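Dandance Support – Ticket 94
Product: Zoltum two-finger gripper, wrist camera fitted
Site: Flustden workshop, bench cell 16
Opened: May 12, 2026
Category: Setup practice / start-of-run check
Status: Resolved, procedure change pending

Reported issue
Start-of-run check fails on the closed position. Controller logs "grip reference out of range" and holds the arm. Operator clears the fault, restarts, and the run goes ahead. Site asks whether the check can be turned off.

Reply 1 – Support
Do not turn the check off. Under the Ostrowski cell rules, which your site has signed on to, a held fault must be logged with a cause before restart. Clearing it without an entry counts as a bypass. Please send the controller log and the current reference settings.

Reply 2 – Site
Log attached. Fault appears on cold starts only. Reference was last set in December, before the finger tips were changed. No entry in the maintenance book for a new reference after the change.

Reply 3 – Support
Stored reference belongs to the old tips. Steps:
1. Lock out the cell and clear the bench in front of the gripper.
2. Check both tips for chips and loose screws.
3. Restore power, set jog speed to the lowest value, stay outside the marked zone.
4. Close the fingers with no part between them. Wait 30 seconds.
5. Save the new closed reference. Record it with your initials.
6. Save a wrist camera still at the closed position and attach it to the record.

Reply 4 – Site
Steps done in order. New reference saved. Still from step 6:
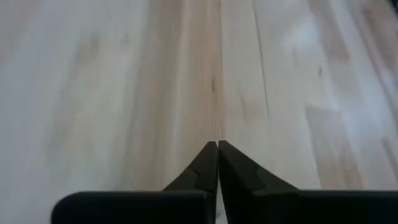 Fingers closed over bare bench, tips side by side, hairline gap.

Ran 300 open-close cycles after saving – no faults. Cell was then powered down overnight and restarted cold. Check passed.

Reply 5 – Support
Accepted. Glare on the upper right of the bench is well away from the tips, so no retake needed. Two items remain before closure:
– Add "set new closed reference" to the tip change sheet.
– Remove the fault clear function from the operator login. Supervisor login only.

Reply 6 – Site
Tip change sheet updated. Login change is with our controls group.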